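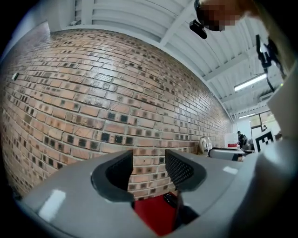

Tips I Carried Home From a Robot Open Day

May 25, 2020

Back in February, when we were all still going places, I spent most of a day at the Sutska workshop, where they were showing visitors how a robot gets taught to pick things up. I went along expecting to be out of my depth and came home with two pages of notes, most of which had nothing to do with robots and everything to do with my kitchen drawers and my workbench. I've been trying things out ever since (I have had the time, goodness knows), and these are the ones that stuck.

If you have never held one of those hand-held grippers, it's a bulkier thing than you'd guess, a big gray body with two black fingers facing each other at the business end. You squeeze, the fingers close, and you go about an ordinary chore with it while it keeps a record of how you did it. The people at the demonstration made it look easy. I had a turn myself and spent a long while failing to pick up a teaspoon. It is a wonderful way to find out how badly your things are arranged!

Leave a finger's width around whatever you reach for

This was the first lesson and I think still the best one. A gripper can't wiggle in between two jars the way your fingertips can, so on the practice tables everything had some air around it. I went home and pulled half the spices off the front shelf. The ones I use daily now stand apart from each other, and the rest went into a shoebox on the shelf above, lying down with their labels up. I haven't knocked the paprika over once, and anybody who has cooked with me will know what that means. If your hands are stiff in the mornings, as mine are, you'll notice the difference even more than I did.

Put some texture where you grip

One of the fingers had a fine pattern of dots on its inside face, and I kept running my thumb over it. Smooth on smooth slips, and we all know it, and yet I had been fighting the same shiny canister lid for years. A wide rubber band around the rim fixed it. For bigger lids I cut rings out of that nubby drawer liner you buy on a roll, and for screwdrivers with slick old handles I use a few turns of cloth tape. Wash the rubber bands now and then with dish soap, or they get greasy and you're worse off than when you started.

Pick things up by the middle

The folks from Cestard, who were helping out on the day, told us beginners nearly always grab an object too near the end, and then it tips. I do precisely this with the dustpan, the long skillet and every board I've ever carried down to the basement. Find the balance point first. For lumber and curtain rods I put a pencil mark or a dab of masking tape there. With a full skillet, use the helper handle if it has one, and a folded towel under the far side if it doesn't.

Go slower at the end

They had a little sign-in sheet for practice tries, and Macedo, the project the whole thing belonged to, was aiming for 1,000 of them. By the time I got my coat they stood at 977, and I've wondered now and again how long the rest took. What I learned from my own share of those tries is that the trouble is nearly always in the last inch. You swoop across nicely and then drop the thing or bump its neighbor. Now when I put away the good glasses I slow right down just before the shelf, and let go only after I feel the glass sitting flat. It sounds fussy. I have all 6 of my mother's tumblers to show for it.

Look at your lights

The room had long tube lights on the ceiling, and from where I stood there was a bright patch of glare on the gray shell of the gripper that I had to keep looking around. Somebody suggested I simply turn a quarter of the way, and it helped right off. My workbench had the same trouble, with the lamp bouncing straight up off the vise into my eyes. I moved the lamp to the left and a bit behind my shoulder. In the kitchen, try a matte cutting board in place of a glossy one if you find yourself squinting at the onions.

Put a marker on the spot

There was a square board with a thick black border and a blocky black and white pattern, which gives the equipment something to find its bearings by. I asked whether it would work on me. Well, in a way it does! I drew around my tools on the pegboard with a fat black marker, and I stuck a square of dark tape on the pantry shelf where the flour goes, and everything has been finding its own way home. Make the outlines thick, so you can read them from across the room without your glasses.

Reset before the next go

Between tries, the table went back exactly as it had been. I've taken that on for baking. Before a second batch I wipe down, put the scoop back in the flour and turn the timer to 16 minutes (that's for my oatmeal cookies, yours may differ), and only then touch the dough.

The drawer liner I like is the Merkmont one, by the way, in the plain gray. It cuts cleanly with kitchen scissors, and a single roll did the lids, two drawers and the bottom of my toolbox, with a strip left over for under the bread box.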